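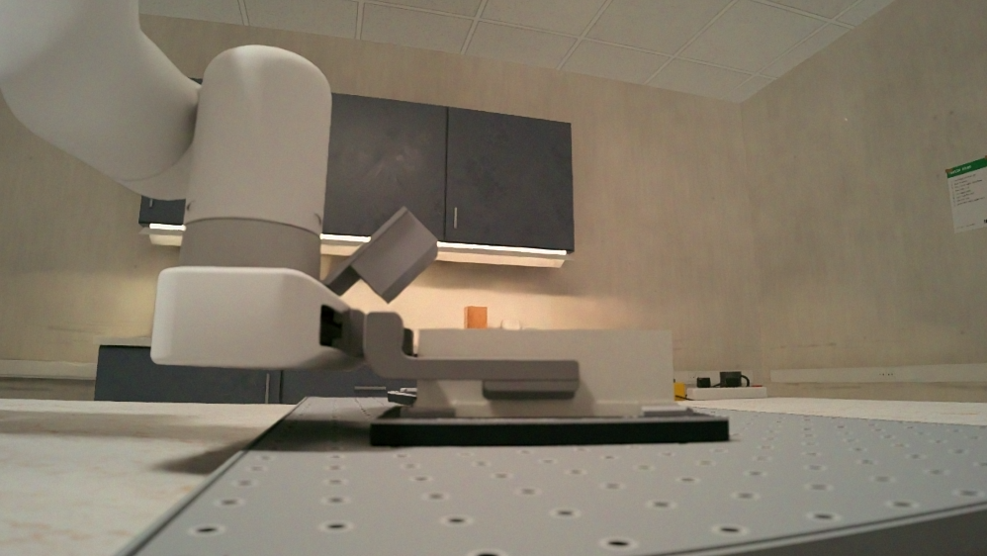
Firkness Family Welcome Kit

$49 per kit. Ships flat in one carton.

The Firkness Family Welcome Kit is a set of basics for a child arriving at a foster or group home with little or no luggage. Churches and community groups buy the kits, add clothing in the right size, and deliver them to a local agency.

What's in the kit
Duffel bag with shoulder strap
Fleece blanket
Bath towel and washcloth
Toothbrush, toothpaste, comb and soap
Notebook and pencils
Blank card for a note from your group

Age ranges
The kit comes in 4 versions: infant, toddler, grade school and teen. The infant version has a diaper bag in place of the duffel, and no notebook. The teen version goes up to age 18 and has a larger towel and deodorant.

Colors
Navy or green. Blanket patterns vary by shipment and can't be chosen.

Group orders
Orders of 20 kits or more ship free within the lower 48 states. Mixed ages are fine. Please ask your agency which ages they need before you order, as opened kits can't be exchanged.

Shipping
Kits leave our Cilton warehouse within five business days. Orders for the Josen and Hoani partner homes can be sent straight to them. Choose the home at checkout and leave the delivery address blank. Notes for the children can be mailed to us separately, first names only.

Availability
Infant kits in green are out of stock until March. All other versions are in stock.

Returns
Unopened kits may be returned within 30 days. The buyer pays return postage.

Page updated December 15, 2022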